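Brostelura Wardrobe Planner: Set-up Guide
Section 6: Sorting and folding on the bed

Revised Aug 29, 2020 by Weronika Tomaszewski

The Tatach leaflet says you can sort a whole wardrobe on a bed in 8 minutes. I have never managed it and don't expect you will. Allow about 53, and leave the sticky labels in their packet until step 6.

1. Make the bed and pull the cover smooth. Gulano sells a sorting mat for this. A bedspread does the same job.

2. Lay out one armful of clothes, no more. 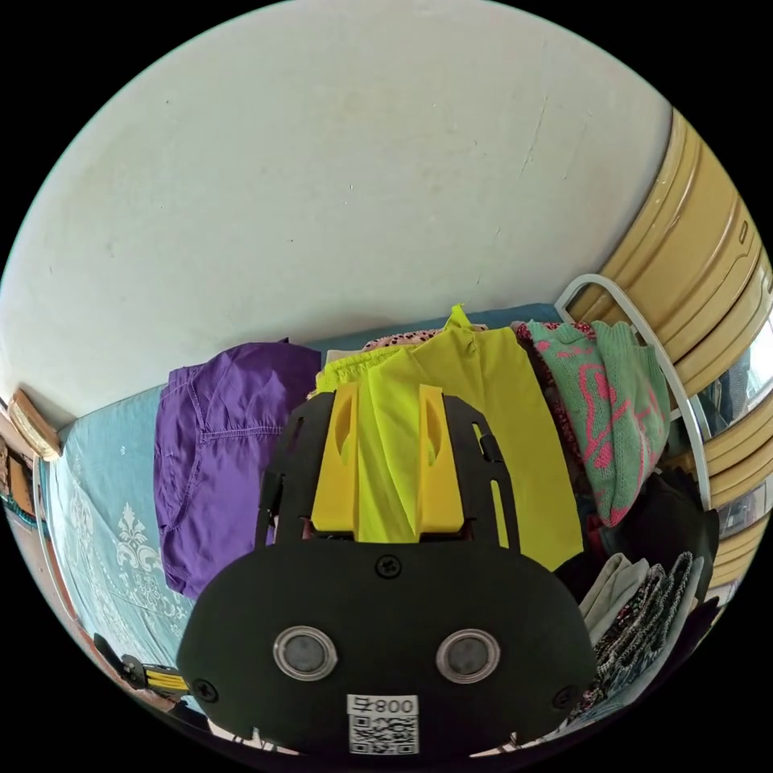
Knitwear is where most plans go wrong. The Bowen method has you sort by colour first, and I remain unconvinced. A mint-green jumper with pink loops on it could go in two piles, and you will waste time choosing. Sort by thickness: jumpers together, thin tops together, trousers and shorts together. Colour can wait until things are back on the shelf, if you still care.

Caution: Don't build tall piles. They slide into each other and you start again.

3. Take the thin tops first. Find the shoulders or the top edge before you try to fold anything. Open the garment by its corners and let the rest hang. Don't tug at sheer cloth.

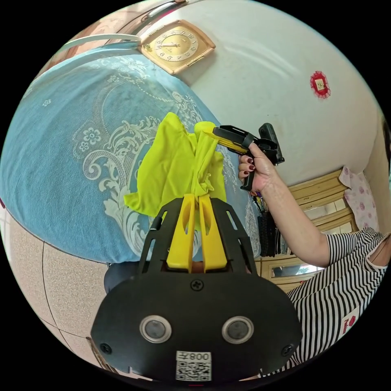 Fig. 6b. Thin yellow-green cloth held at two points over the bedspread.

4. Lift a frilled blouse by its top edge and let the front drop. Look down the button band and do up anything that has come undone. The leaflet promises that creases will "fall out naturally". Some will. The rest need an iron, whatever it says.
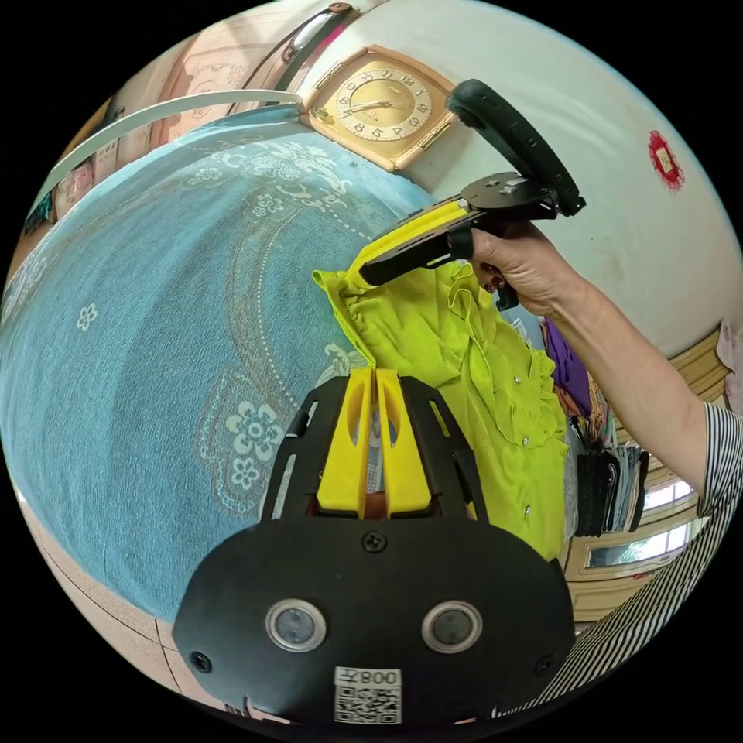

5. Lower the blouse on to the bed, front upwards, and spread it out. Ease the frill flat with your fingers, working from the collar to the hem. Check the tag at the neck before you decide on ironing.

Note: Gathered pleats won't lie completely flat. Pressing down harder makes new creases beside the old ones.
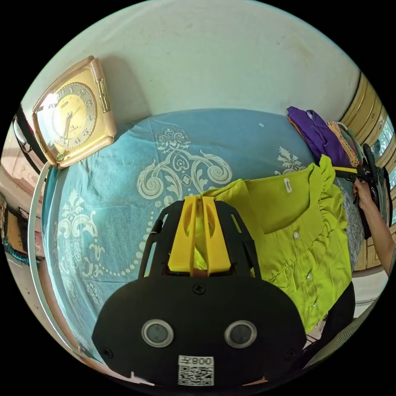
Fold the sides in towards the middle, then bring the hem up to the collar. If the result looks lumpy, use a hanger. The leaflet calls hangers a last resort for blouses, without saying why.

6. Label the shelf for thin tops and put the pile away before fetching the next armful. Replacement labels are part no. 3348, though masking tape sticks just as well.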